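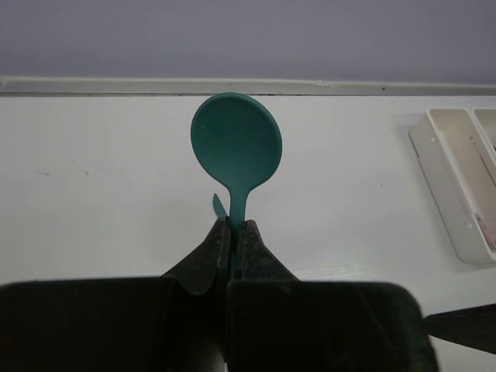 Notebook, Saturday, November 17, 2018

Glaze and color fading, second look at the Drenuso claim

Read the Drenuso sheet again over coffee. It says their colored tableware keeps its shade through 84 dishwasher cycles. Fine, but which dishwasher, what soap, and how hard was the water? The sheet gives none of it. I asked in April and got the same sheet back with a new cover page.

Our own run is at 10 cycles. Greens and reds look the same to me as the shelf pieces, which tells us very little. I would not expect to see much this early, and I don't trust my eye under the ceiling lights anyway. The Tridine meter drifts when it is cold in here. Zeroed it 2 times this morning and got different readings on the same white tile. Until that is sorted I am writing the numbers in pencil.

The Hafþórsson paper everyone likes to quote is from 1949 and deals with painted enamel on steel. I can't see why it keeps turning up in arguments over plastic.
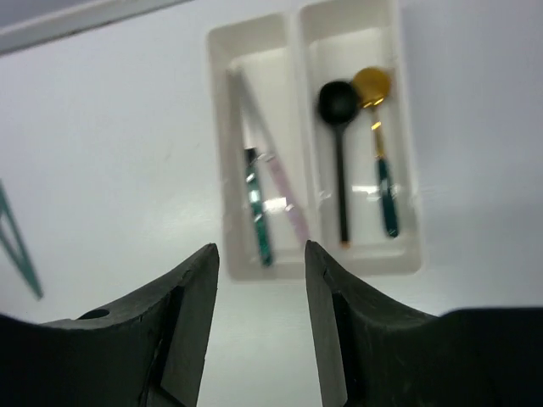 To do before the next run

Put the white tile back in its sleeve after use. Someone left it by the window.

Ask Prunau for the soap batch number. They switched boxes on us and the new powder smells stronger.

Keep darks and lights in separate loads. I doubt it matters, but then a bad result can't be blamed on it.

Leave the Drenuso figure out of the summary until they send the test conditions.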